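Kaijage bimanual manipulation, progress report, July
Prepared for Civirix by Njoroge Kombo

Planner. The drawer task (open it, put the cube inside, leave the furniture standing) now runs from start to finish in simulation. Over 120 trials the new planner lost the cube in 11, down from a number we reported in spring and would rather not repeat. Most of the losses come from a wrist pose that the planner believes in and the arm does not.

Perception. Zhenhua Lü has replaced the handle detector. The old one had a fondness for table edges, which it grasped with great confidence. The new one adds 20 ms per cycle, and Sulastri Tambunan wants them back before she signs off on the control loop.

Tooling. Replay logs from all camera streams now share one clock. This was promised for last quarter, and for the quarter before that.

Money and people. We have spent what we said we would, a first. Erick Mugo is on Morora until the end of the month, so collision checking for the second arm moves back 4 weeks.

Next: cabinet pose randomization, then a demo you can invite people to.

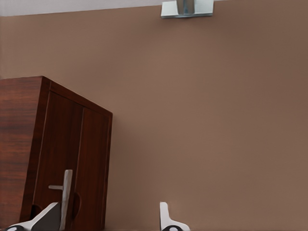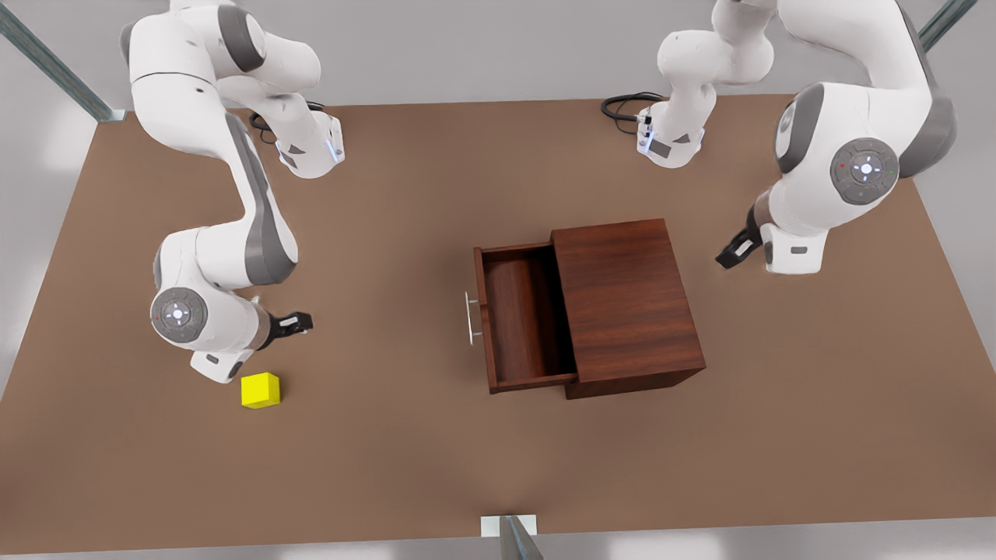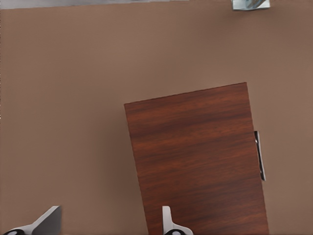

Simulator renders, drawer task. Second one: overview with the drawer open and the cube on the table. First and third: close views with gripper fingers at the bottom.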